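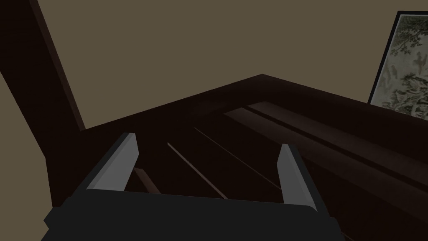 Nendora Household Manipulation Project
Progress report to the Bakhtiari Fund, equipment and planning section
Prepared by Farhad Khosravi, project lead

1. Position at the end of the period

The equipment grant remains unspent except for computing. As agreed at the last review, no arm or gripper will be ordered until the simulated trials have shown which configuration the tasks call for. The project has completed 3,593 simulated episodes in the furnished interior, of which 211 were set aside after faults in the contact settings were found. The remainder are being scored by the team at Retby.

2. Gripper selection

Two classes of end effector are under comparison. The plain two-finger type is less costly to buy and to repair, and spare fingers can be cut in our own shop. The larger multi-fingered type would take up most of the hardware line if bought as a pair. The supplier, Norklow, has confirmed in writing that it will quote for a mixed pair. We ask the Fund to treat the mixed pair as the planning case.

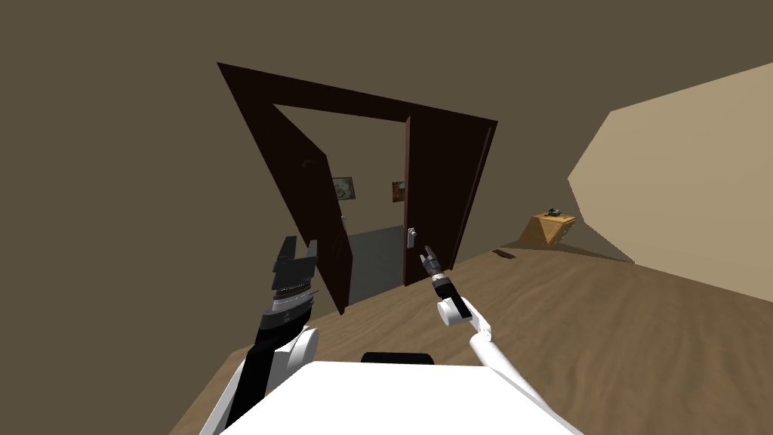 Last changed: 01/03/2020

3. Door tasks

Lever handles are the first door hardware in the task list, and the handle in the simulated doorway is of this kind. The double door is modeled with both leaves able to swing, and episodes begin with the leaves at different angles. Reach and approach direction will determine the arm length we specify. Scoring of the door episodes is 91 percent complete.

4. Budget requests

(a) Permission to carry the unspent hardware line forward to August.
(b) Release of up to 1,000 additional computing hours from the reserve.
(c) Approval to move the training allowance into spare parts. Norklow's standard terms do not cover fingers or wrist cables.

No increase in the total award is requested.

5. Next steps

A written specification will be sent to Norklow when scoring is finished. The quotation will be forwarded to the Fund before any order is signed.

Contact: Nendora Project Office, Retby | © Nendora | Back to top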